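Jetthorpe litter-clearing fault

The Jetthorpe litter-clearing fault was a recurring failure in a two-armed room-tidying robot developed by Fundard, a small firm that builds machines for cleaning guest rooms. It came to notice in June, during practice work at the firm's Jetthorpe rooms, and is remembered among people in the field mostly for how ordinary it was. Nothing caught fire and no one was badly hurt. The robot simply let go of things a little too early, and then carried on as though they had been put away.

Background

Picking up litter from a hotel floor sounds like a small job, and for a person it is. For a robot it has long been a rather humbling one, because rubbish comes in so many shapes and rarely keeps the same shape from one grab to the next. A bottle rolls away when nudged. A chip packet lies so flat that fingertips slide over the top of it, and a paper bag will fold up in the grip and seem, to a simple sensor, like nothing at all.

The Fundard machine was set to work in rooms furnished the way a guest would find them, with a bed, a sofa and a nightstand, and with wrappers, a drink bottle and crumpled paper left about the carpet. The task was to gather these up and drop them into a soft black bag on the floor. Lama Farah, who led the project, preferred the soft bag to a hard-sided bin, as it could be folded flat on the housekeeping cart and would not scuff the furniture if an arm bumped it. It was a sensible choice in most ways — and it had a good deal to do with what followed.

The fault

The control software, called Wulus, decided that an item was in the bag by two signs. The arm had to have reached the drop point, and the gripper had to have opened. It did not look again at the bag or at the floor beside it. While the bag kept its shape this worked nicely, and early practice sessions gave the team every reason to be pleased.

The trouble began whenever the bag sagged or was shifted by the arm's own movements. The drop point stayed where it had been set at the start of the job, and the mouth of the bag did not. An item would be let go over the rim, slide down the outside and come to rest on the carpet, and Wulus would mark it as collected. Having marked it, the software then left it out of its plans altogether, so that the arms might pass over the same wrapper again and again without any attempt to pick it up.

In a review of 500 practice drops, 38 had been logged as successful when the item had missed the bag. The figure alone did not alarm anyone greatly. What worried Aqeel Gondal, who was responsible for safety on the project, was the bottles. A missed wrapper is untidy, but a missed bottle on a carpet beside a bed is something a guest can step on in the dark, in a room that has been reported clean.

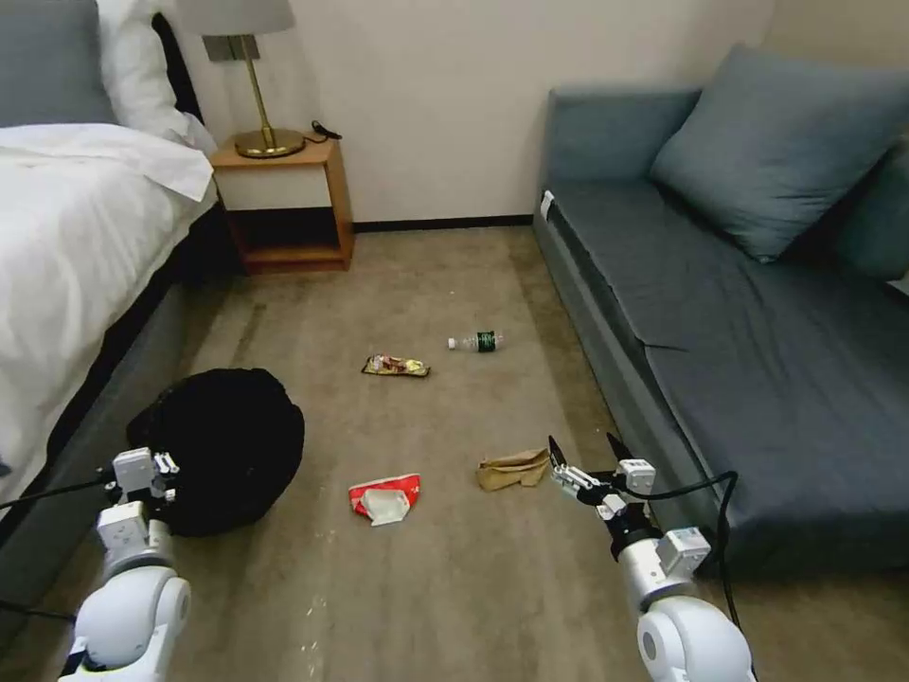
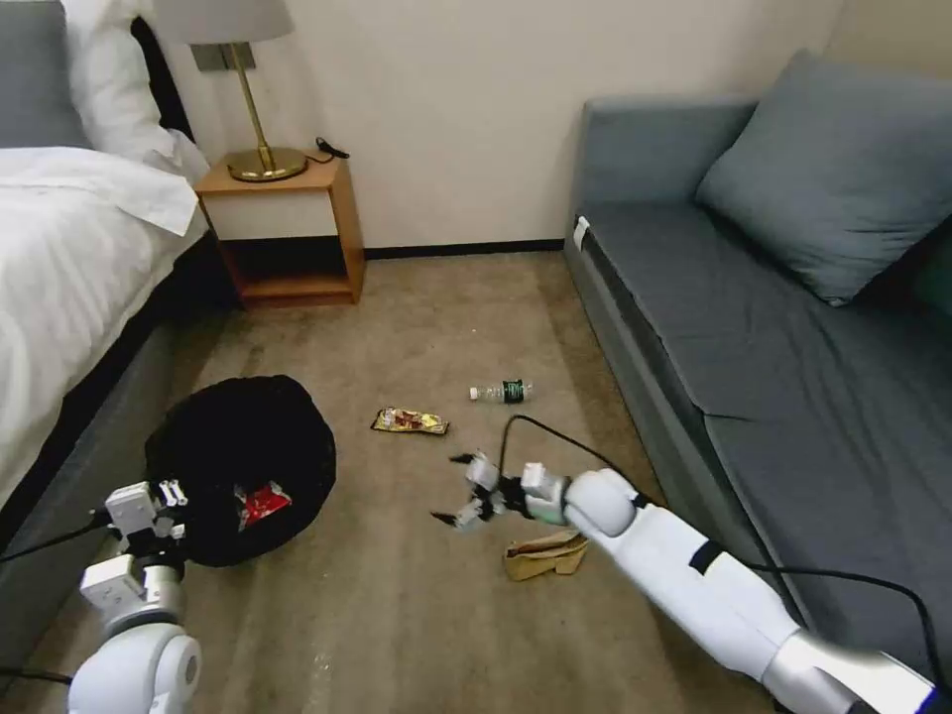 Both views are of the floor-clearing task, with the bed to the left and the sofa to the right.

Discovery

The fault was found by Noelia Villanueva, a housekeeping supervisor who had been asked along to give her opinion of the finished rooms. She turned her ankle on a bottle between the bed and the sofa, in a room the log listed as complete. The sprain was mild and she was back on her feet the next morning, but she wrote a very thorough note (a page and a half, by her own account) asking how a machine could be so sure of itself.

Practice work was stopped that afternoon. Iñaki Sepúlveda, who maintained the arms, first suspected a sticky gripper, and spent a good while cleaning and testing the fingers before ruling it out. The arms were doing what they were told. Macarena Toledo then compared the recorded drops against the log by hand, and the pattern showed itself fairly quickly — nearly all the misses came late in a job, after the bag had been knocked or had slumped.

Changes made

The team made 2 main changes to Wulus. The first was to find the mouth of the bag afresh before every drop, with the arm holding still if the opening could not be made out. The second was a last look over the carpet once the job was done, with anything still lying there put back on the list, whatever the log might say.

A stiffer rim was also tried on the bag. It helped, though housekeeping staff found it awkward to fold, and it was dropped in favour of the software changes. The machine went on to 2,000 further drops before guest-room work was considered again, and a person checked the floor after each job for the whole of that period.

Later use

The checking routine was afterwards taken up in Salcedo, a smaller Fundard machine meant for meeting rooms and lounges, where the litter is mostly cups and napkins. Farah kept the human floor check in place for bedrooms, and it remains part of the firm's operating instructions for any room where someone will be walking about with the lights off.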